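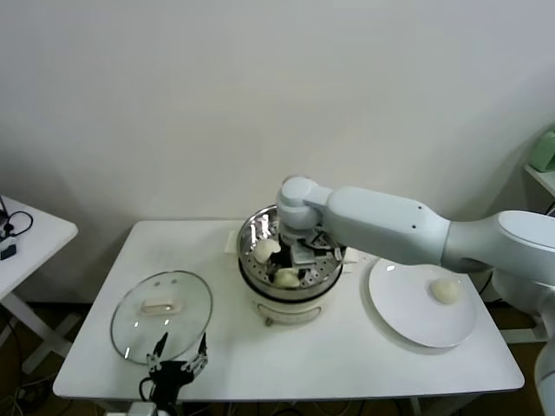 *Fig. 1. The steamer cell with the arm over the pot. The lid lies on the left, the plate stands on the right.*

# Unit 2: Setting up and caring for the steamer cell

Course: Maintenance of Small Handling Cells, Olszewski Technical School
Version 2021-06-20

These notes belong to the practical lesson in the Wurna lab. Please read them before you come, and bring the printed check sheet with you. The cell is small, but it has most of the problems of a bigger one: steam, food, a soft product and a shiny metal pot.

## 2.1 Fixing the positions

The arm works from taught points, so the pot, the plate and the lid must always stand at the same places. In the Guma control program these places are called P (pot), L (lid) and D (dish). If somebody moves the table, all three have to be taught again.

1. Push the table to the floor marks and lock it.
2. Put the pot on its place. Turn it until the front panel looks straight to the front.
3. Lay the lid flat on the left side, handle up.
4. Put the plate on the right. The forearm must pass over the plate without touching it, also at the lowest wrist position.
5. Run the program at 30 percent speed, without buns, with one hand near the stop button.

Teach the pick points with the flat tool in the gripper. If you teach with an empty gripper, the height will be wrong and the tool will scratch the tray. Write the new values in the cell book before you save them. Many students forget it, and afterwards we don't know which values were the good ones.

## 2.2 The gripper and the fingers

The fingers are metal and the rim of the steamer is metal too. Metal on metal slips easily when there is condensed water between them, so the force setting is more important here than in the box-handling cell from Unit 1. Too little force and the pot turns in the grip – too much and the rim gets small dents, which later disturb the lid. 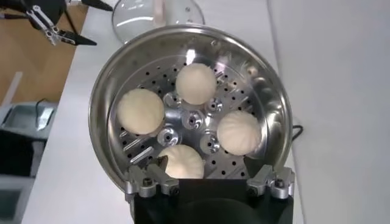

Hold both clamps on the lower part of the rim, with some distance between them, and look at the jaws from the side. The rim should sit deep between the jaws, not only on the points. After that check the screws of the finger brackets with the hex key. They become loose from heating and cooling, and you will feel it as a small play when you push the finger by hand.

Cleaning of the fingers:

- Switch the steamer off and wait until the pot is cold.
- Wipe the jaws with a damp cloth, then with a dry one.
- Take dough out of the screw heads with a wooden stick. Do not use a needle.
- Never spray water at the gripper body.

## 2.3 Regular care

Every 90 operating hours the Stoston grease is renewed at the finger joints. Use very little – what comes out at the side can fall on the tray. The holes of the tray are checked against the light on the same day. Follow the cables by hand as well, from the gripper down, and see that no loop can catch on the pot or the lid handle.

## For the next lesson

Fill in the check sheet for points P and D. Read section 1.4 again about force limits. The groups stay the same as in January.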